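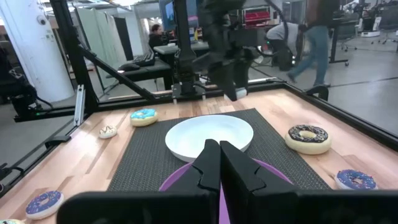 Teleoperated demonstration, known in the trade as teleop and to those who do it for a living as "driving", is a way of gathering examples for a robot learning system. A person steers the arms through a chore, the cameras and joint readings are saved, and the result, called an episode, goes into a pile with the others.

Tasks tend to be domestic and faintly childish. Toy food is a favourite - a donut is moved to a plate or a bowl, and then everything is put back on the table for another go. Toys keep their colour and don't go stale, a quality also prized in operators.

The Ondholm set

The Ondholm set holds 2,725 episodes recorded at the Jusodport lab on a two-armed bench. Wilma Rennie, who ran the sessions, threw out 164 of them, mostly for long pauses in which the operator was plainly thinking about lunch. A model trained on the early batches learned the pauses very well.

Labelling

Each episode is given a short written instruction. Flemano, the labelling program used at Jusodport, allows 42 characters, so "put the donut in the bowl" fits and any explanation of which donut generally doesn't. Two labellers check every line. Their disagreements over whether a donut is purple or blue are kept in a separate file, which has its own readers.

See also: Yuen gripper; Behaviour cloning; Resetting the table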